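My Seat on the Slow Train

I should say up front that I get motion sick in the back of a taxi, so I was never the obvious person to write about unusual vacations. But last December I booked a berth on the overnight sleeper from Kurnen up to the coast at Custik, and I've been boring my friends with it ever since.

The trip takes 17 hours. You could fly it in under two, and the ticket agent at Humphreys (the little travel shop that handles most of the bookings) reminded me of that twice while she typed. I think she wanted to be sure I knew what I was getting into. I paid extra for a cabin to myself, which cost more than my first month's rent after college, and then I went home and worried about it for weeks.

My worries were mostly dumb ones. Would I sleep? Would there be coffee? Could I lock the door? I had so many of these that I started writing them on the back of my confirmation letter, and then I ran out of letter. 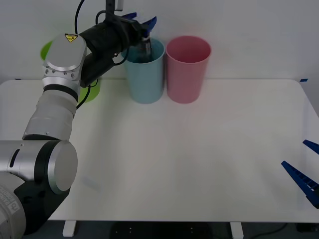 Do you have to book months ahead to get a private cabin?

For the winter runs, a few weeks is usually enough, and I got mine with less notice than that. Summer is another story, and the people I met on board who had done both said they'd started calling in early spring.

We left Kurnen at 5 in the afternoon, already dark, with snow blowing sideways across the platform. My cabin was the size of a generous closet. There was a bench that folded down into a bed, a sink with a lid on it, one hook, and a window that took up nearly the whole wall. I loved it right away! I hung my coat on the hook, took it off again so I could hang my bag, and finally put both on the floor, where they stayed.

Dinner was in the next car, and you sit where they put you. I ended up across from a retired couple who had ridden this line more times than they could remember and who were very firm about the soup (get it) and the fish (don't). I got the fish anyway, because I'm stubborn, and they were right.

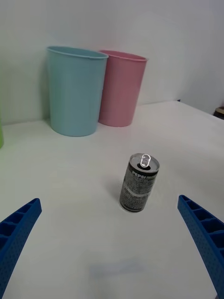
After dinner I stayed in the lounge car for a while with a paperback I never opened. It's a nice room to do nothing in. The lights are low, the chairs swivel, and every so often a tiny station slides by with one lamp on and not a soul under it. A couple of teenagers were playing cards on the floor. I went to bed at ten feeling like a very elegant person in an old movie.

Then came the night, and I'm going to be straight with you about the night. The train stops. It stops a lot, for freight and for switches and for things that never get explained over the speaker, and each time it starts again there's a jolt that goes right up your spine. I slept in pieces. Bring earplugs, and bring a second pillow if you can stand to carry one (the one they give you is basically a folded napkin).

But somewhere past Colleo I gave up, propped myself against the wall, and pulled up the blind, and the whole valley was out there, blue and white, with the river running right alongside the track. I must have watched for an hour. I didn't feel sick at all, which surprised me more than anything else on the trip.
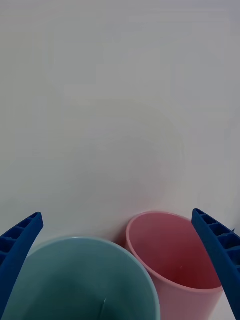

Breakfast starts early and the line gets long, so I'd go as soon as you hear the cart. The pancakes are good. The coffee is weak, but they'll keep bringing it, and by the third cup I was wide awake and chatting with strangers about their dogs.

We pulled into Custik 70 minutes late. I had nowhere to be, so I took my time with my boots, said goodbye to the soup couple, and walked down to the harbor with my bag bumping along behind me. My return ticket was for a plane. I called Humphreys from a bench by the water and asked what it would cost to change it.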